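Writing pavement rules for a delivery robot

I love this part of the job! Before a Gimow robot goes anywhere near a real street, we write its pavement rules and run every one of them in simulation. At Cladargate we began with nearly 1000 draft rules and kept 71, and the short list is far better to work with.

Start with width. Measure the clear walking space at its narrowest point, take away the robot, and see what a wheelchair user would have left. Our own minimum is 1265 mm. If a stretch falls below that, the robot waits at the wider end and lets people through first. 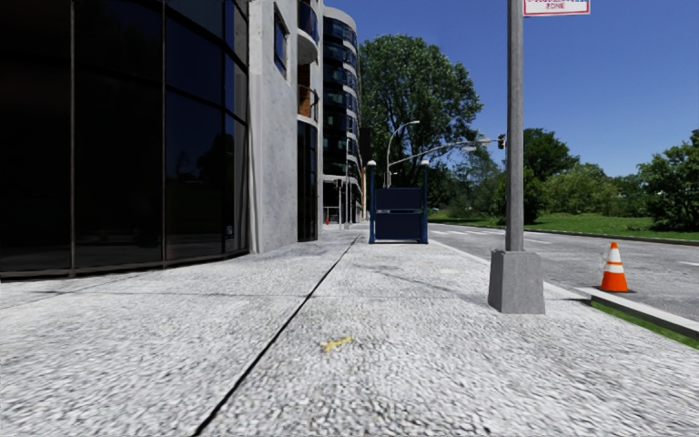
Next come obstacles, and it pays to sort them by what the robot should do about them. Fixed things go on the map: lamp pole bases, posts, kerbs. Small loose things need a rule of their own, and my advice is to treat all of them as solid. A flat yellow scrap on the concrete may be a bit of peel, but the robot should still steer round it, keeping to the pavement side of the kerb as it goes. A big structure straight ahead, like the blue one with the two posts, calls for an early and obvious turn, so that anyone walking behind can tell which way it is heading. Start that turn 600 cm out. A cone on the road stays in the log too, even though the robot has no business going there.

Then test one rule at a time (so tempting to skip!). Change the light, move the litter, add a pushchair, run it again. Write down the rule number with each failure, and reword the rule before you touch the code.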